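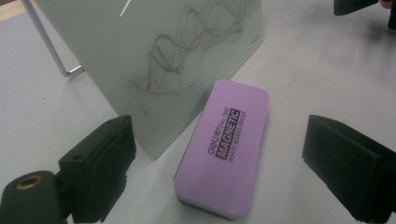 4 行程表中的“休息日”：编码与初步发现

4.1 问题的由来

研究家庭度假的文献对“玩”写得很细，对“不玩”却相当吝啬。排队心理、餐饮支出、纪念品的购买动机，每一项都有成熟的量表，唯独行程表上那个写着“休息”的空格，多数研究在录入时直接当作缺失值处理。本文第二节综述过的几篇论文甚至在附录里说明，凡未填写活动的日期一律剔除，以免“污染”日均游玩时长。我们对此没有太大的意见，只是觉得，如果一个家庭在出发前四个月就郑重其事地把某一天标成绿色，并在旁边注明“什么都不干”，那么这一天大概值得多看一眼。

本节处理的材料来自行程规划网站Titgate。用户在该网站上建立行程，可以逐日填写计划，回家之后再逐日填写实际做了什么。后一步并无奖励，也没有提醒，愿意做的人在性情上多少有些特别，这一点我们会在4.5节再谈。目的地限定为Sterkside乐园及其所在的滨海小镇Irkoscombe。选择这里的理由比较朴素：乐园规模中等，镇上除了乐园以外能做的事情有限，因此所谓休息日究竟休息了没有，判断起来相对容易。

4.2 样本与编码

我们从公开行程中取得3000多份以Sterkside为目的地的记录，去掉重复、未完成以及明显由旅行社代填的之后，剩下1098份既有计划又有回填，且至少包含一个休息日。所谓“明显由旅行社代填”，指的是同一段关于海滨落日的文字在数十个互不相识的家庭中一字不差地出现。

编码由Ornella Galli与Yee-man Tang分别独立完成。初稿的分类只有两种，即“休息”与“未休息”，在读完前20份记录之后宣告破产。有一位父亲在回填栏里写道：“上午休息，下午也算休息，去乐园把没坐到的那个坐了。”Galli判为未休息，Tang判为休息，双方各有充分的理由，并且都引用了同一句话。类似的分歧接连出现，分类体系便在办公室的白板上改了又改，有两周时间，我们组里消耗最大的研究器材是板擦（图1）。最后定稿的类别有五个：

完整休息：当日没有任何需要购票、预约或换乘的活动。
缩水休息：休息集中在半天以内，其余时间另有安排。
替换：以另一项同等劳累的活动取代原定的休息，购物归入此类。
返园：重新进入乐园，无论时间长短。
行政性休息：当日用于洗衣、看诊、改签、寻找遗失物品以及与酒店前台交涉。

图1　浅灰色桌面上的白板擦。

第五类是Tang提出来的。Galli起初认为它可以并入“缩水休息”，直到她读到一份记录，其中一家四口的休息日从早上九点开始就在处理一只不知被谁带上了大巴的枕头，一直处理到晚饭。她随后撤回了意见。

两位编码者无法达成一致的记录交由Hedvig Lundgren裁定。Lundgren没有孩子，也从未在乐园附近住过超过一晚，我们认为这使她具有难得的中立性。她本人的看法是，这使她对材料中的大部分内容感到困惑。

4.3 计划中的休息日：修辞与位置

先看计划。休息日在行程中的位置相当集中，绝大多数被安排在行程的中段，前面是连续几天的入园，后面又是连续几天的入园，形状像一块夹得很厚的三明治里那片很薄的黄瓜。把休息日放在最后一天的家庭很少，放在第一天的更少，而且后者的备注里几乎都提到了夜间抵达。

休息日的措辞比位置更有意思。入园日的计划一般写得像军事文书，几点起床，几点出门，哪一扇闸机人少，先右后左，午饭提前半小时。到了休息日，文风骤变，出现大量平时不会出现在同一作者笔下的词语，例如“慢慢来”“看心情”“也许去沙滩走走”。有一位用户前三天的计划精确到五分钟，第四天整天只有一句：“睡到自然醒（八点之前）。”

括号的使用在休息日的条目里格外频繁，而括号里的内容往往与括号外的内容相左。“不设闹钟（早餐九点半收）。”“泳池边躺一天（如果下雨就去水族馆，票可退）。”“自由活动（孩子们要写明信片，奶奶两张，老师一张）。”我们一度考虑为括号单独设立一个变量，后来因为工作量太大而作罢，留给有志于此的后来者。

另一个值得记录的现象是休息日的归属。在注明了“谁提议休息”的行程里，提议者常常以“为了孩子”作为理由，提到自己疲劳的则寥寥。与此同时，在回填的部分，当天最早醒来的家庭成员几乎总是孩子。一位母亲的记录是这样的：“休息日，为了让两个小的缓一缓。六点十分，两个小的站在我床边，问今天坐什么。”她没有写自己是如何回答的，但当天的类别是返园。

4.4 实际发生的休息日

回填的结果与计划之间的差距，比我们预想的要大，也比我们预想的要有规律。五个类别之中，“完整休息”是人数最少的一类，刚刚过100份。最常见的是“返园”，其次是“缩水休息”，“替换”与“行政性休息”居后。以下依次讨论。

返园。休息日重回乐园的家庭，绝大部分给出了“只进去一会儿”这个理由。“一会儿”的长度各不相同，最短的一份是进去取一顶寄存的帽子，取完就走，我们对这家人的自制力表示敬意。更典型的情形是上午留在住处，午饭后有人提到门票反正是多日票，今天不进去也是作废，然后便进去了。多日票在这里起到的作用很难高估。它把每一个没有入园的日子都变成一笔看得见的损失，而坐在阳台上看海的收益却没有印在任何票面上。前人关于沉没成本的实验多以戏票和滑雪票为材料，我们认为乐园多日票同样合适，况且被试还会主动把自己的推理过程写下来发到网上。

返园家庭对当日的评价并不低。许多人写道，这是整个行程里最轻松的一次入园，没有计划，也没有非坐不可的项目，坐到什么算什么。由此或可推测，休息日真正的功能是为大人提供一次不带任务的游玩，代价是事先必须假装不去。Eilif Myklebust在组内讨论时指出，那么直接安排一个“不带任务的入园日”不就好了。我们查了材料，确实有六个家庭这样写过计划，到了当天早上，六家都有人列出了任务。

缩水休息。此类家庭大多守住了上午，丢掉了下午。丢失的时间点比较集中，在午睡结束之后、晚饭之前，也就是成年人尚未恢复行动能力而儿童已经完全恢复的那段时间。常见的去处是Irkoscombe的码头和迷你高尔夫球场。后者在记录中获得的形容词两极分化严重，与天气无关，与谁赢了有关。

替换。以购物替换休息的家庭，普遍在计划阶段就把购物视为休息的一种形式，因此严格来说他们并没有违背计划，只是与编码手册意见不同。我们保留了编码手册的判断。另有一小部分家庭选择了“随便走走”，回填时才发现走的路比入园日还多。有一位用户附上了全家的步数，未作任何评论。

行政性休息。这一类的文字最短，语气也最平。洗衣是其中的主角。镇上住宿以公寓式酒店居多，Verbeke度假公寓在样本中出现得尤其频繁，凡提到它的洗衣房，必提到只收硬币的机器和关门时间。一份记录的全文是：“换硬币。等机器。换硬币。”也有人在这里找到了某种安宁，一位父亲写道，他在洗衣房里坐了两个钟头，没有人同他说话，是这次度假里他最想再来一遍的部分。Lundgren把这份记录提出来单独讨论，主张归入“完整休息”。争论持续到下午五点，最后维持原判，理由是找硬币属于交涉。

完整休息。做到这一点的家庭有几个共同之处。其一，有相当一部分是被迫的，原因包括发烧、扭伤，以及在一例中，全家的鞋都在前一日的水上项目里湿透了。其二，主动做到的家庭，多半当天没有乐园门票，他们购买的是按日计算的单日票，休息那天不进园，一分钱也不损失。其三，住处离乐园较远。住在步行可达范围内的家庭，夜里听得见过山车上的尖叫，白天也听得见，这对意志是一种持续的考验。住在镇子另一头的则要换一次巴士，而据我们的材料，巴士的班次对休息日的维护作出了任何说教都比不上的贡献。

值得一提的还有完整休息日的记录长度。入园日的回填动辄数百字，附有排队时间和座位建议，完整休息日却往往只有几个字：“看书。”“下雨，挺好。”“没干什么。”有一份只写了一个句号。我们无从判断这个句号表达的是满足还是乏味，编码手册也没有为它留出位置，暂且按字面意思理解，即到此为止。

4.5 材料的局限

首先是前面提到过的性情问题。会在回家之后逐日回填行程的人，大概也是会把计划精确到五分钟的人，他们的休息日失败得比较多，也许只说明这类人不擅长休息。对计划随意的家庭，我们几乎一无所知，他们没有留下表格，多半此刻正躺在什么地方。

其次，每份行程通常只有一位执笔者，所谓“全家都很开心”出自执笔者之手，未经其他家庭成员复核。在少数由两位家长分别回填的行程里，两个版本的出入足以另写一篇论文。同一个下午，一方记为“在泳池边放松”，另一方记为“一个人看三个孩子游泳”。我们把这类记录按缩水休息处理，双方各得一半。

再次是季节。回填集中在夏季和学校假期，十一月的记录很少，而十一月的Sterkside有一部分项目停运，休息日在那时究竟是计划还是现实所迫，难以区分。Eilif Holmgren曾在淡季去过一次，打算作一点实地观察。他带回来的笔记主要关于风。

最后，编码者并不是一张白纸。Galli在分析期间自己去度了一次假，安排了一个休息日，回来之后对“返园”一类的措辞明显宽容了许多。我们请她重新编码了此前的一批记录，结果与原先基本一致，只有备注栏里的感叹号变少了。她当天去了哪里，应她本人要求，这里不作报告。

4.6 对下一节的影响

上述结果给后面的访谈带来一个实际的麻烦。原定的访谈提纲第一题是“您在休息日通常做些什么”，三次试访之后，这道题被改了三遍。第一位受访者反问休息日是否包括路上的那一天；第二位说没有休息日，然后描述了一个休息日；第三位想了一会儿，起身去把正在抢遥控器的两个孩子分开，回来之后请我们把问题再说一遍。修订后的提纲改为请受访者从早晨醒来开始，按时间顺序讲述那一天，由研究者事后归类。访谈时间也一并作了调整，统一放在晚上八点半以后，受访者若在讲述过程中睡着，录音保留，另约时间补完。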